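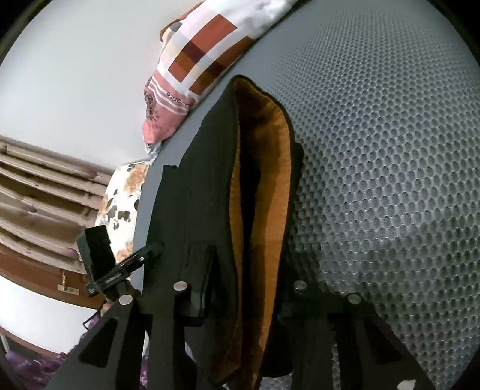

Bag-opening task, view from the right-hand gripper. The second gripper is to the left of the bag.

Two-handed bag opening from hand-held gripper demos - does the result hold up?

October 2021

slowhinge
The Notisham write-up has been going around and I finally read all of it. Short version for anyone who hasn't: people carry a pair of hand-held grippers through a chore, each gripper records its own view, and a policy is trained on those recordings and then run on two arms. The bag task got 200 demos. They report success on "opening a soft bag" and the number looks great until you go looking for what counts as open.

I can't find it. There's a paragraph on how the demos were filtered and a long one about timing between the two hands, and nothing that says how wide the mouth has to be or how long it has to stay that way. A stiff bag will stand with its mouth gaping once you let go. A limp one folds shut. Those are different tasks and they're scored in one row.

pelican_crank
It's in the supplement, second table. A trial counts if an object can be dropped in afterward without touching the bag again.

slowhinge
OK, I missed that, thanks. Now I'd like to know what object. A tennis ball and a folded sweater don't ask the same thing of a bag.

tin_orchard
I ran a small version of this in August with the Javuvano grippers, so a few notes from the boring end of it.

The bag in the picture is a friendly one for the camera. Black outside, orange lining, so an open mouth shows up as a bright band with a dark gap beside it. My first bag was black inside and out and the policy had no idea where the rim was. I swapped in one with a light lining, changed nothing else, and went from hopeless to decent. I would want to see their numbers split by lining color before I believed anything about "general bag handling."

pelican_crank
They do say the bags varied.

tin_orchard
They say the bags varied in size. Read it again.

mudflat77
I think you're both being hard on it. The point of the hand-held approach is that you can go into ordinary rooms and get ordinary mess. Look at the picture: patterned pillow, floral pillow or cloth next to it, purple fabric off in the corner, slatted wood, a dimpled mattress-type surface under the bag. Nobody is going to build that on a lab bench. If a policy learns from views like that, it has a chance in somebody's house.

slowhinge
Busy backgrounds in training are fine by me. What I asked is where the test trials happened, and the answer is one room at Notisham, on one table, 60 trials. So the mess is in the demos and the tidy part is in the evaluation. That's backward from how I'd want it.

mudflat77
Fair. I had assumed the tests moved around too. Still, 60 real trials is more than most of these papers bother with.

gravel_tenor
My gripe is the view itself. With the camera on the tool you get a lovely look at what's between your own fingers and a poor one of the other hand. In the picture the second gripper is partly hidden behind the left side of the first one. You can make out a boxy part and a long slim bar with its tip against the bag, and a bit of somebody's hand. If the policy is meant to time one hand against the other, that's thin stuff to do it with.

pelican_crank
Each hand has its own camera though. The policy gets both.

gravel_tenor
Sure, and then everything rides on the two streams lining up. Stukach tried to repeat this with the released code and their notes say that a small clock offset between the grippers wrecked the bag task and barely hurt the cup task. I believe it, because with a cup one hand can just wait. Fabric shifts while you wait.

tin_orchard
Same here. I lost 20 demos to a bad sync and didn't notice until training looked odd. Check yours before you collect anything - tap the two grippers together at the start of each take and make sure both recordings show the tap at the same moment.

slowhinge
Did you do a baseline with one arm and the bag leaned on something? I keep asking and it keeps not being in the papers.

tin_orchard
I did 15 trials that way, with the bag against a box. It did worse than two arms, but closer than I expected. Too few to argue from. My arms are also cheap.

mudflat77
So the two-handed part does help, then.

slowhinge
On that bag, against that box, maybe. I'd call it a hint.

gravel_tenor
Gasser has a plain scripted controller for this, pinch both rims and pull apart until the force goes up. No learning at all. I'd like to see it run on the same bags before anyone quotes the Notisham figure in a grant. It will fall over if it can't find the rim, but so did tin_orchard's.

pelican_crank
Gasser's needs force sensing at the fingers and the Notisham arms don't have it. You'd be comparing different hardware.

gravel_tenor
Then say so in the paper and give us both numbers anyway.

tin_orchard
I still have the two bags, black lining and light lining. If anyone with better arms wants to run them side by side, message me and I'll mail them.

Contact us | Forum rules | Copyright 2021 | Back to top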